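Cloltden Court Watch, minutes of the monthly meeting, June 2024
Meeting room, Ziltside Library

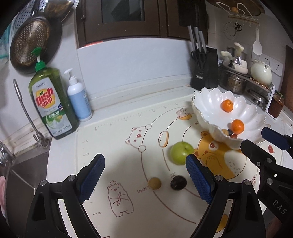
*Vol. 19, p. 290*

**Present:** Vaughn Pennington (chair), Trinity Gallagher, Uldis Lepik, Vasanthi Subramaniam
**Absent:** Alaric Blackwood

The January minutes were corrected (the Alcantara hearing was a bail review) and approved.

**1. Sentencing hearings**
Trinity sat in on the Skusora warehouse burglary case. Both defendants pleaded guilty. The judge gave one of them 19 months and put off sentencing the other until a probation report is filed. The prosecutor asked for $2,921 in restitution. The defense did not object. Trinity will attend the second hearing.

**2. Public access**
Uldis reported that the daily docket was posted late on two mornings and that Courtroom B was locked when the session was due to start. The clerk told him the door is opened by the bailiff. Vaughn will write to the court administrator and ask for the docket to be up before the doors open.

**3. Observer forms**
Vasanthi has entered all the forms we had on paper. Several are missing the case number and can't be matched. Agreed to move the case number to the top line. Uldis asked for a box for interpreter delays. Agreed.

**4. Printing**
Quote received for 3,000 copies of the "Going to Court as a Witness" leaflet. Trinity thought the page on protective orders was out of date. Held over until she has checked it with the clerk's office.

**5. Other business**
Alaric's proposal on juvenile hearings was not discussed in his absence. Moved to next meeting.

Adjourned 8:40 p.m.

Minutes taken by V. Subramaniam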